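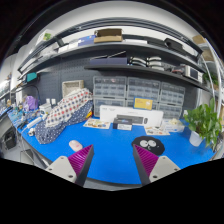
Prunetti Hand-Held Gripper, with ribbed soft fingers

Sold by Storeva. Price for one complete tool: 594. Spare pair of finger pads: 58. Wrist camera bracket: 81.

We have been selling grippers for a good while now, and the Prunetti is the one we keep picking up ourselves when there is something awkward to be moved from one end of the bench to the other. It is a two-finger tool that you hold in your hand, with a wide-angle camera looking down over the fingers, so whatever you do with it is recorded from the gripper's own point of view. The same fingers bolt straight on to the Prunetti arm mount (sold separately), and a good many of our customers buy one of each!

The fingers

Each finger has a triangular pad with fine parallel ribs running across it, and the standard colour is magenta. We did try a grey set last December and went straight back, as the bright ones are so much easier to pick out in the recordings when the bench is crowded. The pads sit on light grey mounting plates and come off with a small hex key, which you will find in the lid of the case. Please do the screws up by hand and stop when they feel snug. The plates are printed and will not thank you for the extra half turn.

How it compares

Aminu Bashir on our bench spent a happy fortnight with the Prunetti and the Figueroa F2 side by side, using ordinary household and desk things: a computer mouse, boxes of different sizes, a tissue box, illustrated cards, spotted cloth. These are his notes, tidied up a little.

Computer mouse: both tools managed it well. The Prunetti pads bend round the curved back, while the Figueroa wants to be lined up more carefully.

Flat cards: the Figueroa wins here, and by some distance. Its thin steel tips get under an edge, and with the Prunetti you will probably end up sliding the card to the side of the table first.

Cloth: Prunetti, easily. The ribs take hold of a fold and keep it.

Long boxes: pick them up across the narrow side with either one. Lengthways is hopeless.

He logged 1,964 grasps between the two tools and changed the Prunetti pads once, mostly out of curiosity to see how long the job took (a few minutes, with a cup of tea going).

The camera

The lens gives a circular picture with black around it, and both fingertips stay in view while the gripper is open. If your software expects a rectangle you will need to crop or flatten the picture first, and we can send you our settings for the Tendance controller if you drop us a line.

In the case

Gripper with fingers fitted, camera and cable, hex key, printed guide. The arm mount and Tendance controller are ordered separately.

Page updated 2020-03-14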